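Vustis keeps crashing after the Varnavmont chapter
2 min read

Hello all — I've been happily playing Vustis for weeks, but every time I leave Varnavmont it drops me back to the desktop. I've got 8 GB of memory and I've reinstalled it already. Any ideas, please? 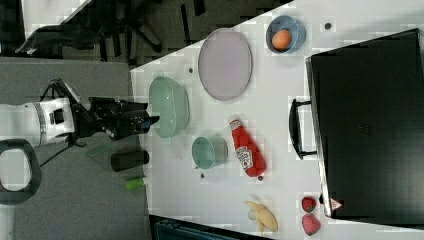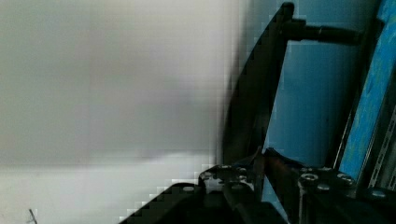
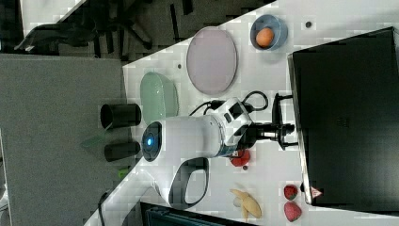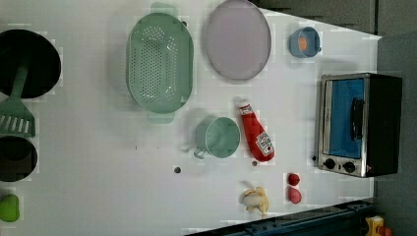
White tabletop in the first, third and fourth

Turcotte
Oh, I had this too! Turn shadows down to low, then load the save from before the bridge — worked a treat for me.

Pindell
get more memory

Comments
Shadows did it, thank you so much!
Still crashing here, sadly.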